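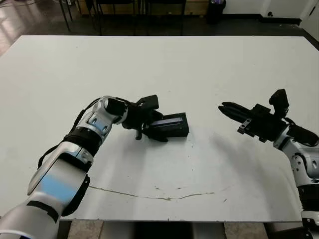
I get a lot of mail about calendula, more than about all the other plants I grow put together, so I finally sat down and put my answers in one place. I've been growing it and drying it for years and selling a little at the Tudura market, but I'm a gardener and not a doctor. Please read the part on safety before you put anything on your skin or in your cup.

## Is calendula the same thing as marigold?

Sort of! It's often called pot marigold, which causes no end of trouble. The plant I mean is *Calendula officinalis*. The marigolds sold in trays at the garden center are usually *Tagetes*, a different plant with a strong, sharp smell and ferny leaves. Calendula leaves are plain, a bit long and slightly sticky when you rub them. Check the Latin name on the packet and you'll be fine.

## Which part do you use?

The flower heads. I dry the whole head, green base and all, as a lot of the sticky resin is down there. If I'm making something for the kitchen I pull off just the petals – the green part is bitter and chewy and you don't want it in your rice.

## When do you sow?

I sow straight into the ground in early spring, once I can work the soil without making mud pies. The seeds look like little curled-up worms, and they're big enough to place one by one. Push them in half an inch deep and keep the bed damp. Calendula doesn't mind cool nights at all. It sulks in the worst of the summer heat, then picks up again, and in a kind year I'm still cutting a few flowers in November.

## Which variety should I get?

I've tried a bunch. My favorite is one that a neighbor handed me years ago under the name Nijs, and I've never seen it in a catalog, so I can't tell you where to buy it. It's a deep orange with very sticky heads. If you're shopping, look for seed described as high resin and don't worry too much about color. Kanokwan Rattanakul grows only yellow ones two streets over from me and hers make a lovely oil.

## How often should I pick?

Every two days or so when they're really going. Pick in the late morning after the dew is gone, when the flowers are fully open. If you leave them they go to seed and the plant slows right down. Your fingers will get tacky, and that's a good sign! A little cooking oil takes it off better than soap does.

## How do you dry them?

On screens, face down, in one layer, somewhere with moving air and no direct sun. My spare room works. It takes a week or more depending on the weather, and the petals will feel crisp long before the centers are ready. Break a head in half and press the middle with your thumb. If it gives at all, put the batch back.

I've lost a full jar to mold by rushing this and it was very sad, so now I also shake the jar once a day for the first week and look for any fog on the glass.

## Can I use a dehydrator?

Sure. Keep it low, 100 degrees Fahrenheit or a bit under, and expect to leave it overnight. Mine is an old secondhand one and the bottom tray runs hotter than the rest, so I swap the trays when I remember.

## How do you make the oil?

Fill a clean, completely dry jar loosely with dried flowers, cover them with olive oil, put the lid on and leave it in a warm cupboard for four to six weeks. Give it a turn when you walk by. Strain it through cloth and squeeze. I make mine 500 ml at a time and keep it in the fridge.

Don't use fresh flowers for this. The water in them can spoil the oil, and I've had too many emails that start with "mine smells funny."

## And the salve?

Warm one cup of the strained oil very gently with an ounce of beeswax until the wax melts, then pour it into tins. To test it, drop a little on a cold spoon. Too soft, add a pinch more wax. Too hard, add oil. My recipe came from Charmaine Moodley's class at the Drondisora herb garden, except that she adds lavender and I leave it out (it gives me a headache).

## What is it good for?

People have used it for a very long time on dry, chapped or grumpy skin, and that's how I use it too: hands, elbows, heels. Some folks drink the tea or gargle it for a sore throat. There's been some research on it, but I'd be careful with anyone who promises you big things from a small tin. For a deep cut, a bad burn or anything that looks infected, see a doctor.

## Is it safe for everyone?

No. If you're allergic to ragweed, daisies, chrysanthemums or anything else in that family, you may react to calendula as well. Try a dab on the inside of your arm and wait a day. If you're pregnant or nursing, or taking any medicine, talk to your doctor or pharmacist before you drink the tea.

## What does the tea taste like?

Hay, mostly, with a bitter edge. I use a spoonful of dried petals to a mug, steep it ten minutes with a lid on, and mix it with mint. On its own I find it a bit grim.

## How long do dried flowers keep?

A year in a sealed jar in the dark. Once the orange has faded to tan I put them on the compost.

## Do you ship?

Dried flowers and seed, yes. Salve only in the cooler months – I've mailed enough puddles. Seed goes out in the little Bimport paper envelopes, so please don't leave them in a damp mailbox. I packed more than 2000 seeds last fall and ran out by spring, so ask early if you want some.

## My plants have white powder on the leaves. Help!

That's powdery mildew and I get it every year by late summer. Thin the plants so air can get through, water at the base, and pull the worst ones. I don't dry flowers from badly affected plants.

Last updated May 29, 2022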